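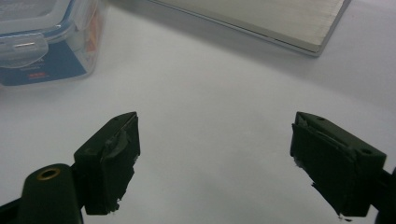 The Hundska with its jaws open, on my table.

I've had the Hundska hand gripper for two weeks now and a few people have asked whether it's worth buying, so I'll put my notes in one place.

It's sold by Dreltmont as a kit. You hold it in your hand, the jaws open and close, and a camera looks down at the fingers and records what they do. The idea is that you do ordinary jobs with it and use the recordings to train an arm later on. I don't own the arm yet. I wanted to see if I could live with the gripper first.

Putting it together took most of a Sunday afternoon. There are 142 parts if you count every screw, and the bag labels didn't match the booklet on two of the pages. I wrote to the shop and got a reply from Till Janssen the next morning with a corrected sheet, which sorted it. The threaded brass inserts are a good touch. I've had the fingers off several times and the screws still go in cleanly, which I can't say for my old Desus kit, where they went straight into plastic.

The fingers themselves are stiff and I've had no trouble with them. The pads are the weak point. They grip well, better than I expected, but the rubbery surface on mine has wrinkled and is starting to fray on one side, and it picks up bits of fluff. A wipe with a damp cloth helps for a while. A spare pair of pads comes in the box. After that you buy them in packs of 5, and I think one more set could have been included at this price.

What I've been doing with it is kitchen table work, mostly moving small things about and opening and shutting food boxes. Clip lids are hard. You have to get a fingertip under the tab at the right angle, and the tips are blocky, so it takes practice. Books are easier if you come at them from the side.

Weight is fine for short sessions. After half an hour my wrist wants a rest.

The software is plain and does what it says. It stops at 1,000 recordings per project on the basic plan, which I haven't come near. Exporting is slow on my laptop.

I also looked at the Fröhlich model before ordering. It has slimmer tips and would probably manage lids better, but the pads are glued on and I didn't fancy scraping them off. I'd still choose the Hundska. I've ordered more pads and will try the softer ones when they come in August.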